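Stop tidying the bin

I've been on the Wonovov build nights at our shared workshop for nearly 400 hours now, and I've come round to an opinion that annoys people: we spend far too much time making things easy for the arm.

You know how it goes. Somebody writes a picking routine, it falls over on a cup lying on its side, and the next thing you know the cup's been stood up, the shiny packets have gone back in the drawer and everyone's cheering a success rate that means bugger all. I did it myself on the Wastell rig! I logged 581 tries, 557 of them good, and I was chuffed for a week - then I tipped in a pair of sunnies and a crinkly wrapper and it had no clue.

So my rule is junk first. Mixed colours, odd shapes, clear plastic, stuff leaning on the walls. A scuffed old metal bin is better than a nice matte tray (and cheaper). Clamp what needs clamping, tape down what slides about, and leave the rest alone. If the arm only gets 3 things out before tea, fine, you've learnt something about all the others.

I'll grant it's slow, and it's rotten for demos. New members want to see something move and I get that. But a home build hasn't got a customer waiting, so why are we practising for one? 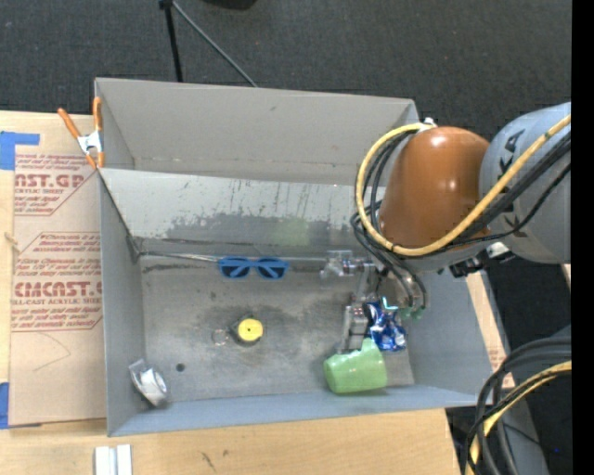

Yau: Half with you. I'd still start tidy for the first month, or you can't tell a bad grip from a bad calibration. After that, sure, tip in the junk drawer.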